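A fault that took us most of March to find, posted in bits because it might save somebody else the time.

We train a two-finger gripper to pick up simple parts. Nearly all of it happens in simulation first, then the same controller goes on the real arm at our Kasgate workshop.
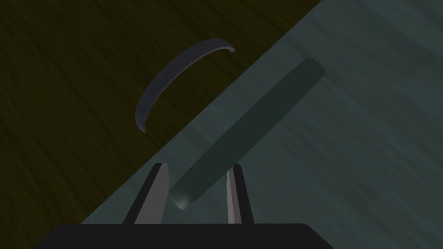 1/ The job is dull. Approach a part, line up, close, lift, put it down somewhere else. The controller gets pictures from a view just behind the fingers, plus the finger position and the motor current. Rods and curved pieces were the two shapes we cared about for this round.

2/ In simulation we ran 1000 picks before signing anything off. The success rate was good enough that we stopped looking at individual runs and just read the totals. Remember that bit.

3/ First day on the real arm, it closed on a rod, lifted, and the rod slid out lengthwise at the top of the lift. It landed on the bench and rolled off. The controller carried on to the drop-off point and opened its fingers as if it had delivered something. It logged a success.

4/ So there were two faults. The grip was bad, and the system didn't know the grip was bad. The second one worried me more. A dropped part is a nuisance. A machine that reports a part delivered when it's on the floor is a safety matter, and we wrote it up as one.

5/ We stopped running the arm with anyone inside the marked area. It was already going slowly, but a rod rolling about underfoot while the arm moves to its next target is how people end up reaching in. I'd rather be told off for being fussy.

6/ My first guess was finger wear. We use Agbayani pads on the real fingers and that set had been on for a while. Changed them. Same result. Cleaned the rods, changed the pads again, same result. That was a day gone.

7/ Second guess was the camera. If the rod and the surface under it are close in colour, you can get the edges slightly wrong, and slightly wrong is plenty when you're trying to close across the middle. We changed the lighting, then put a pale sheet down. The line-up got a bit better. The rods still slid out.

8/ Third guess was the controller itself, so we rolled back to an older version. That one dropped rods too, in exactly the same way. I should have taken that more seriously at the time. If two quite different versions fail identically, look at whatever they have in common.

9/ What they had in common was Zandar, the settings file we use to describe contact in the simulator. Friction, stiffness, how far two things are allowed to sink into each other before they push back.

10/ Someone had raised the friction on the fingertips a long time ago to get an early demo going, and it never got put back. In the simulator you could pinch a rod by its very end and it would hang there quite happily. So the controller learned that the very end was fine. Shortest approach, least movement, full marks.

11/ The real rod is heavy enough to tip when you hold it like that. It tips, the pads lose most of their contact, and out it goes. You could watch it happen at half speed once you knew to look.

12/ The false success had a separate cause. The check was "fingers closed, then fingers opened at the right place". It never asked whether there was still anything between them. In simulation nothing ever slipped, so the check was never wrong, so it was never questioned.

13/ Fixes, in the order we did them. Friction put back to a measured value, and varied on every run so the controller can't lean on one number. Rod weights varied too. Retrained from scratch.

14/ The check now looks at finger gap and motor current all the way through the lift. If the gap shrinks or the current falls away, the arm stops where it is and waits for a person. It doesn't retry by itself. A few of us wanted it to retry and I said no – a loose part on the floor needs picking up first.

15/ We also watch runs again. 50 from every batch, picked at random and played back at normal speed. It's boring and it takes a morning. If we'd done it before, we would have seen rods held by the tip, and anyone who has ever picked up a broom would have known that was odd.

16/ Back on the arm, it goes for the middle of the rod now. It still drops one from time to time, mostly when the rod has settled against something. It stops when it does, and the log says so.

17/ The curved pieces are still a problem. They rock when a finger touches them, and the contact model for that is poor. Zerkcombe, our second site, are trying softer pads. I'll post when there's something to report.

18/ Settings file now has a note next to every value saying who changed it and why. The friction line has quite a long one.

Comments

Had the same thing with suction cups. Simulator thought the seal was perfect every time. Ours was logging boxes as packed for a week.

How are you measuring the friction? We've never got the same figure twice.

> Tilting plate, same pads, same rods. We don't get the same figure twice either, so the range we vary over is wide.

Agree on no automatic retry. We had one try again with the part jammed under the wrist.

Does it stop in mid-air or lower first?

> Mid-air for now. Lowering on to a part it has just dropped seemed worse.

Please do post about the curved ones, we gave up on those.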